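Furnus workshop notebook

Search entries Go

December, started writing at 7:40 am

Bench is clear, coffee is on, and I finally get to write up the wall samples properly. I've been looking forward to this one all week. For anyone coming in from the Gamage side: we're trying to settle on an off-white lime finish for the small reading room, the one where the kids' shelves and block bins will go, and I have been mixing and troweling and scraping and mixing again until my forearms complain. I love it. I would do this every month if the schedule let me.

Where we stood at the last entry: Raghavendra had three buckets of base coat left over from the hallway, Afroza wanted the color warmer than the hallway, and Ánh wanted no color at all, just whatever the lime does by itself. I tried to please both of them and made a mess. The first batch went pink under the lamp. The second was fine in the bucket and came up dead flat on the board. So this time I went back to the start and changed one thing at a time, like I should have from day one.

Batch C (the good one)

Lime putty from the old tub, the one Debashish has been keeping under water since before I got here. Fine sand, sieved twice. A pinch of the yellow ochre and a smaller pinch of raw umber, both wetted out first in a jar. I weighed the ochre on the kitchen scale, which jumps, so take my numbers with some patience. Sand and putty by volume, two and a half to one. No chalk. The chalk is what was killing it.

It went on beautifully. Really creamy, no drag, and it held an edge on the hawk while I talked to Ruwan for far too long about his brother's roof. First pass with the steel trowel, second pass with the wood float, then I left it alone until it stopped marking under a fingertip, and then a very light rub with a damp sponge to bring the grain up. I only sponged the left half. The right half is straight off the float. Side by side I like the sponged half better, Ánh likes the other one, and Debashish says from six feet back he can't tell which is which (he wasn't wearing his glasses).

The color is what I was after. It isn't one color, that's the fun of it. You get a cooler gray patch, then a warmer beige one, and they drift into each other with no line between. Paint never gives you that. Afroza held her color cards up to it and couldn't match it to any one card, and she took that as a compliment to the wall.

Checking it against bright things

Ruwan's idea, and a really good one. A finish can look lovely alone and turn muddy the minute something loud goes in front of it, and this room is going to be full of loud things. So we've been holding toys up against it. The red blocks are the toughest test we have, that strong orangey red, solid plastic, edges a little rounded.

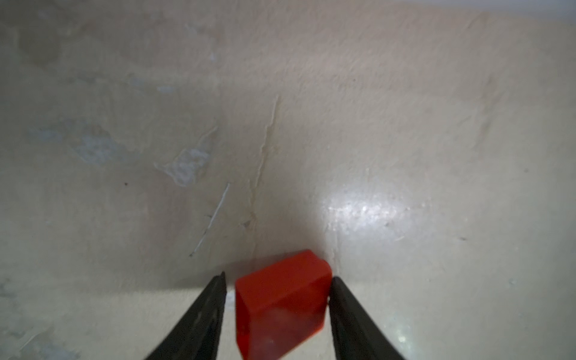
My worry was that the cream would go greenish next to the red. My eye does that to me with grays all the time. I don't get it with C. Batch B went straight to a sort of putty green as soon as a block came near it, and I've scraped B off and thrown it in the rubble bag with some pleasure.

The other thing I wanted to watch was shine. Plastic picks up a pale haze from a light wall, and with the old hallway gloss the toys all looked dusty. A matte rough surface ought to be kinder. I still want to look at this again late in the day when the sun is low and comes in sideways, because that's when every pit and fleck shows up. I like the flecks! Raghavendra is less sure. He came up doing gallery walls and to him a pit is a pit.

About the pits

Raghavendra and I went back and forth on this over lunch. His view is that kids pick. If there's a little hole in a wall somebody will put a fingernail in it, then a pencil, and by spring it's a big hole. My view is that a smooth wall gets scuffed and the scuffs show, and a rough one swallows them. We agreed to try it out on the spare board by the door. I've asked everyone who walks past to rub it, bump it, lean a bag on it. Please be rude to the board. Write down what you did on the tape next to it.

If it dusts, I'll try a thin coat of the Clesach sealer on the lower part only, up to the height of the shelf rail. I don't love sealer on lime, but one strip below knee height I can live with.

Corner

The inside corner deserves its own note because it took me longer than both faces put together. What I've ended up doing: lay up one side, let it firm, then the other, and run a damp brush down the join in a single stroke. No corner tool. The corner tool leaves a track like a bicycle tire. With the brush the two sides meet softly and you lose the hard line, and the whole thing feels more like an old house. Ánh did the second one and hers is better than mine. She uses a cheaper brush with half the hair missing and now I want one.

Quantities, so I stop asking

The room needs 33 of the small tubs at the thickness on the board. I mixed 2 for the samples and there's a good half of one left with a skin of water over it, lid taped, on the bottom shelf. Do not let it freeze. Job sheet number is 2903 if you're signing out sand. Afroza has put in for more than 200 dollars of pigment and brushes, and I would like it noted that most of that is brushes.

Things that went wrong, for the record

Left the sieve in the sink. Sorry, Debashish.

The Fomine mixing paddle is too fast for putty even on its lowest setting, it whips air in and you get bubbles that open up later. Mix by hand or use the old drill.

I put the lamp too close on the first board and it cracked down one side. Hairline, but it's there. Keep the lamp back and let it take its time.

The umber jar wasn't labeled and I nearly used the brown floor pigment. It's labeled now, in my handwriting, so ask if you can't read it.

Next

Low sun check on both halves. Blue and yellow blocks against C, then the dark green felt that's meant for the bench cushions. A second coat on the spare board with the umber left out, to see how much work it's doing. I suspect a lot. Ánh is going to cut a sample for the window reveal, and Ruwan wants to see what happens with a pencil and an eraser.

Later, 4:15 pm. Went back in with the low sun. Oh it's good. The sponged side has this soft stipple all over it and the float side is a bit quieter. I've stopped arguing for one over the other and would be happy with either. Raghavendra looked at it for a long while and said "fine," and then went and got his own trowel to have a go at the next board, so I've cleaned off the hawk for him and left the putty out.

6 comments 11 shares

Furnus workshop | Contact the bench | Back to top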